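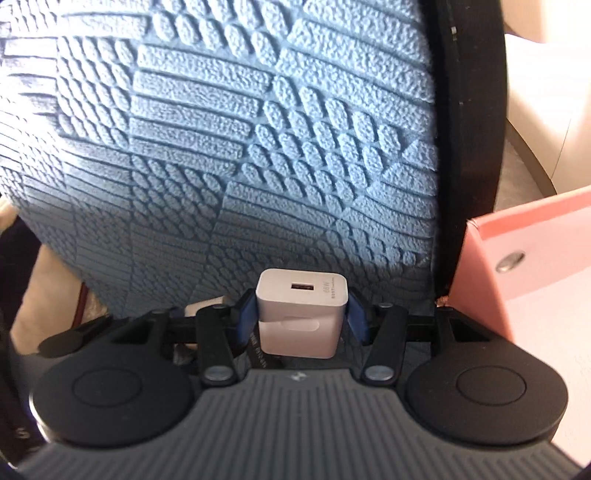 An Afternoon and Evening at the Wevon Open House

I'd been meaning to get over to the Wevon Arts House for years, and in March I finally did it. They throw the whole building open once a season, from the basement print room up to the little theater under the roof, and you can wander wherever you like until the evening show starts. I got there at two and left well after ten, so I think I got my money's worth (it was free).

First stop was the costume shop. Eulalia Medina runs it, and she was steaming a row of skirts for the spring dance program while answering questions from a pack of fourth graders. She let them try on hats! One boy wore a feathered thing for the rest of the afternoon and I never saw anybody ask for it back. There are 1034 pieces in the catalog, and Eulalia says the shoes are the worst part, which I believe after seeing the shelves.

Next door is the Plarkel Room, where the poetry group meets. I caught the tail end of a workshop where everybody wrote four lines about a kitchen they remembered and then read them out loud. I wasn't going to read mine. I read mine. It was about my grandmother's stove and it did not rhyme, but people were kind about it.

The drumming circle was up on the second floor and you could feel it through the stairs long before you got there. Severyn Kravets was leading, and he has a nice way of getting shy people going: he hands you a shaker, looks the other way, and ten minutes later you're on a drum. I stayed for two rounds and my palms were pink until dinner.
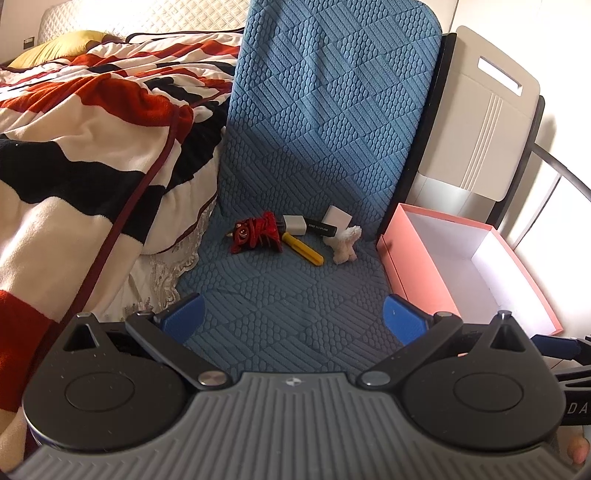 Do you need a ticket for the evening show?

The open house itself is walk-in, but the theater only holds 209, so pick up a free pass at the front desk when you arrive. They were gone by five the day I went.

The show was called Tymoshchuk, after the old song cycle it borrows from, and it mixed singing, spoken word and dance for a little over an hour. The first part dragged a bit for me. Then three singers came down the aisles from the back of the house with no microphones, and the whole place went quiet. The woman next to me grabbed my arm, and I'd never met her before. I liked the second dance piece best, the one with the long benches, and I'd happily sit through the slow part again to see it.

Afterward there was soup and bread in the lobby and a table of chapbooks from Vetden, the tiny press that works out of the basement. I bought two. Parking is on the street and fills up early, so take the bus if you can, and bring a sweater for the theater. The next open house is in June and they're planning to have the print room running all day, which I missed this time by stopping for coffee.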